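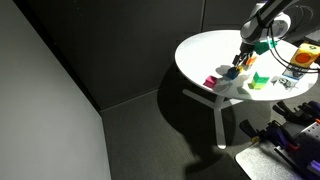
I have been looking for a kitchen table since December and I have finally stopped. The old one was a pine thing with four legs, bought when I moved to Prindel, and it was always wrong for the room. The kitchen is long and narrow with the door halfway down one side, so everyone who came in caught a hip on the same corner. I measured the room, drew it on squared paper and cut out bits of card for different tables. Every time I moved the card about I ended up with a circle. A round white table on a pedestal, with a single slim column down to flat feet, is the sort I had in mind from then on. You can get a chair in anywhere and there is no leg between your knees.

Finding one the right size took longer than I thought it would. Most round tables sold as "small" are 90 cm across, and two dinner plates and a serving dish fill that up. The next size is usually 120, and with my walls that leaves no room to push a chair back. I wanted 100 and there are not many of them.

The first one I went to see was at Hellström, out on the ring road. It was the right size and I liked the look of it, but it was £669 and the top moved when I leaned on it. The man in the shop said they all do that a bit. I leaned on the others and he was right about most of them. A pedestal puts all the work on one joint, and if the bolts aren't tight, or the plate under the top is too small, you feel it when someone cuts bread at the other side.

After that I went round the second-hand places. There was a nice old oak one at the auction rooms that had been stripped and waxed, but it had a claw foot that stuck out almost as far as the top did. I would have stubbed my toe on it daily. Another had a leaf missing. I put in a low bid for a third and didn't get it.

I also had a look at the dearer end, mostly out of nosiness. Dison do one with a heavy cast base and a stone top for £1508 before delivery. It didn't move at all when I leaned on it. It also takes two people to lift the top, and my floor is old boards over a void, so I left it.

The one I bought is a Nerusex, second-hand, from a couple who were moving to a flat with a built-in breakfast bar. White top, white base, 100 cm. They wanted £85 and I gave them £85. It came apart into two pieces and went in the back of the car with the seats down. I had to go back for the bolts, which were in a sandwich bag on their windowsill.

Some notes in case you are doing the same thing.

Measure from the edge of the table to the wall and allow at least 75 cm if somebody has to sit there. I have 70 on one side and it is a squeeze. I put the thinnest chair there and sit in it myself.

Check the height. Mine is 74 cm and the chairs I already had are 46, and that works. One of the auction tables was 78 and I felt like a child at it.

Look underneath. The plate that joins the column to the top should be wide, and the screws should bite. Two of mine had worked loose, so I took them out, packed the holes with matchsticks and wood glue, left it overnight and put them back. It has been firm since.

If the floor isn't level, a pedestal shows it up more than four legs do. I have a felt pad doubled over under one foot. The feet are flat, so it sits on the pad well enough.

White marks. I knew that and bought it anyway. Tea comes off with bicarb on a damp cloth. Turmeric does not, or not the first time. There is a faint yellow ring near the window from a jar I put down without thinking, and it seems to be fading with the sun on it.

We have had seven round it once, on stools and the piano bench, and the food had to stay on the worktop. Four is comfortable and five is fine. The pine one went to a neighbour's garage, where it has a vice bolted to it.

Next job is the light, which is still hanging over where the old table used to be, about 40 cm too far left.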